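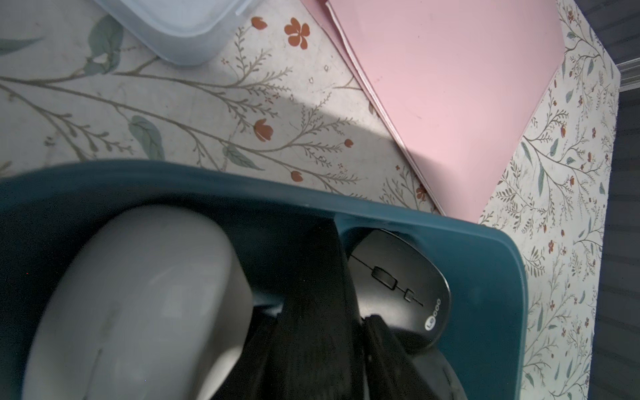
18/08/2018

I have been putting off the comments question for most of the summer, and since I promised in July that I would make up my mind before the kids went back to school, I suppose I had better sit down and do it. So pour yourself something and get comfortable, because I have never in my life written a short post about a housekeeping matter and I don't expect to start now.

For those of you who are new (and there are a few of you, hello, I'm so glad you found your way in), this blog has been going for 11 years. It started on Ong, which some of you will remember as the place with the orange buttons and the little spinning wheel that never stopped spinning. When Ong got too slow to bear I packed everything up and moved to Vekico, and I have been here ever since, mostly happily, apart from the month when all the apostrophes turned into question marks.

In all that time I have had comments open on every single post. I never thought about it. It came switched on and I left it on, the same way I left the font alone until my sister told me it was giving her a headache. People came by and said things, I said things back, and some of those people are now folks I'd drive a long way to have lunch with.

But this year has been different, and if you have been reading along you have probably seen why. First came the spam. I know everyone gets spam. I was used to a bit of it, the kind that says "Great article, very helpful to my business" under a post about my grandmother's funeral. I'd delete it with my morning coffee and think no more of it. Then I came home from a long weekend at the lake and found 871 comments waiting for me to approve, and exactly two of them were from human beings. One of those was my mother. I sat at the kitchen table and went through the whole pile by hand, as I was afraid of losing the other real one, and by the end my eyes were crossing and I had learned more about discount boots than any woman needs to know.

After that I tried the filter. Vekico has one built in, and I should have turned it on years ago, I do realize that. It caught nearly everything. It also caught Rukhsana Sethi, who has been commenting here since the Ong days and who writes the longest, kindest, most thoughtful replies of anybody I know. Her comments went straight into the trash for weeks. She thought I was upset with her! I thought she was busy with her new house! We were both going around a little bit hurt, and we might have gone on like that if she hadn't finally sent me an email asking if she'd said something wrong. I could have cried. I dug her comments out, all of them, and put them back where they belonged, and if you scroll down on the posts from the spring you can read them now. The one about learning to drive at 16 in her uncle's truck is worth the trip all by itself.

So that was the spam. The second thing is harder to talk about, and I've started this paragraph a few times.

You may remember the post I wrote about deciding not to go back to my old job. I thought it was a gentle sort of post. It was mostly about how strange it felt to have a weekday morning with nothing in it. Somebody linked to it from a forum I'd never heard of, and a lot of people came over who didn't know me and didn't much like what they read. A few of them were rude in the ordinary way, and I can live with that, I raised two teenagers. One or two were cruel. They went back through the archives and found things I had written when my husband was sick, and they used those. I took those comments down right away, so most of you never saw them, and I'm not going to repeat them here. I will say that I didn't write anything for three weeks after, and that when I did sit down again I noticed I was writing for those strangers. I was explaining everything. I was putting in little sentences to head off whatever they might say. I read the draft over and it didn't sound like me at all, it sounded like somebody filling out a form at the bank, and I threw it away.

That is when I began to wonder about closing the comments altogether.

I asked around, naturally. I belong to a small group of bloggers who met through a writing challenge a good while back, and there are 10 of us left who still post with any regularity. They were split pretty much down the middle. Some of them closed comments ages ago and say it was like putting down a heavy bag. One said she hadn't known how often she was checking until there wasn't anything to check. The others said a blog without comments is only a diary with the door open, and that they would sooner quit. I agreed with every one of them while I was reading what they'd written, and then I'd read the next one and agree with her instead. This is how I buy shoes, too.

I also looked into moving the conversation someplace else. There's a thing called Fokach that lots of people seem to be using now, where you put a little box at the bottom of your page and everybody has to sign in before they can talk. I set it up on a test page and tried to leave myself a comment. It wanted my phone number. Then it wanted me to pick some topics I was interested in. Then it showed me what other people were saying on other blogs, and I went off and read an argument about lawn care for a good half hour and forgot what I'd come for. I don't want that at the bottom of my posts. If you've come here to tell me about your dad's tomatoes, you shouldn't need to hand over your phone number first.

Rinia was the other one folks suggested. That's more of a newsletter, where the post comes to you in an email and you can just hit reply. I liked that a lot. I liked that it's quiet, and I liked that a reply comes only to me. But then you all wouldn't be able to see each other, and that was always the part I loved best. I have watched people in my comments section find out they grew up two streets apart. I've watched them trade recipes and argue over whether you can freeze buttermilk (you can, I stand by it), and I had nothing to do with any of it except leaving the porch light on.

Well. I've gone back and forth all summer, in the car and in the shower and while I was supposed to be listening to the dentist, and what I've come up with is a bit of a patchwork. I don't know if it will hold, but we'll try it.

Comments are staying open on new posts for two weeks. After that they'll close by themselves. Nearly all of the spam lands on old posts, so I'm hoping this will take care of most of it without my having to do a thing. Everything already written there will stay put. I would never take down what you've said, and please don't worry that your words are going anywhere.

If you have never commented before, your first one will wait until I've had a chance to read it. Once I've said yes to you, you're in, and the rest should show up right away. Some mornings I'm slow, so if yours doesn't appear by lunchtime, please don't think what poor Rukhsana thought! Send me a note and I'll go look for it.

There are a few posts where I've turned comments off for good, and they're the ones about the year my husband was ill. I thought hard about whether to take them down instead, and I decided I wanted them to stay. People still write to tell me they found them in the middle of the night when they needed them. But they don't need to be talked about in public anymore, at least not by people passing through. If one of those posts means something to you, my email is on the About page, and I answer everything sooner or later.

And yes, I have signed up for Rinia as well. I've only made the account so far, and I haven't figured out how to get my picture the right way up. The idea is that once a month I'd send out a letter with links to the posts and maybe a little something extra that doesn't fit here. You don't have to sign up. Everything important will still be on the blog, where it's always been. I just like the thought of having one way to reach you that doesn't depend on Vekico remembering what an apostrophe is.

I'd like to know how the rest of you handle this, if you keep a blog of your own. Do you read every comment before it goes up? Did you ever close them and then miss them? My friends who closed theirs all swear they'd never go back, but I do wonder if the ones who regretted it just quietly opened them up again and didn't mention it.

Next time I'll be back to the regular sort of thing. I have half a post written about cleaning out the hall closet and what I found in the pocket of a coat I haven't worn since we lived in the old house, and the other half is on the back of an envelope somewhere in the kitchen.

Comments are open, for two weeks anyway.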